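In Defense of the Stuff That Stays Out

My sister-in-law came over last week, looked at my kitchen counter and said "oh, you're in the middle of something." I wasn't in the middle of anything! That's how it lives. And I've been thinking about it ever since, because I believe a kitchen where everything is put away is a kitchen where very little gets made.

Take the piping bag. For years mine sat in a drawer under the rolling pin, and I iced things with a butter knife (badly) because digging the bag out felt like a commitment. Then I hung it on a hook by the window, and now I pipe everything. Mashed potatoes. Deviled eggs. Cream cheese on a bagel, once, and I'm not sorry.

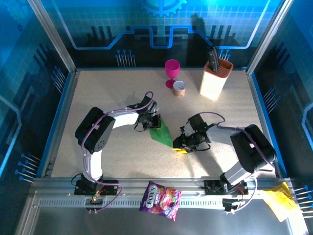
The same goes for knives. I know there are drawer people, and I know they have those nice slotted trays, but I want a block on the counter with the handle sticking up where my hand already knows to go. Iwona Baran, who taught the evening baking class I took at Doolan, kept hers at the back corner of the table and would reach for it without looking. She had a whole speech about back corners. Tall things go in the back, she'd say, and the middle belongs to your hands. I've forgotten most of what she taught us about laminated dough but I've kept that one.

So I do have rules, is what I'm saying. Out is fine. Spread all over is a different thing, and if I have to move four objects to fill a bag with frosting, I've lost the argument and my sister-in-law wins.

Then there's the glassware question. I own real wine glasses and they live in a cabinet where they can be safe from me. The one that stays out is plastic, and I will defend plastic until I drop. It holds sprinkles. It holds the piping tips I've taken off and don't want rolling onto the floor. On a good evening it holds wine, and if I knock it with my elbow I just pick it up again.

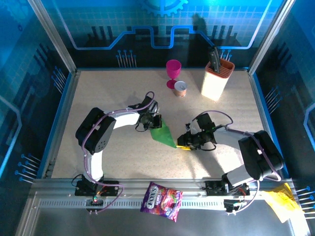
And candy! Please leave the candy out. Decorating is slow, fussy work, the kind where you hold your breath for a whole border and then need something sweet that you didn't have to wash a bowl for. I like a fruity one, half for the cake and half for me - okay, a third for the cake. My mother hid hers behind the flour and we all knew, and all it did was make us sneaky.

I'll give the tidy people this much: you do have to wipe under things. I lift everything up once a week and what I find is not always pretty. But it takes me less time than putting it all away every night would, and in the morning the bag is on its hook, the knife is in its block, and I can start before the coffee's done.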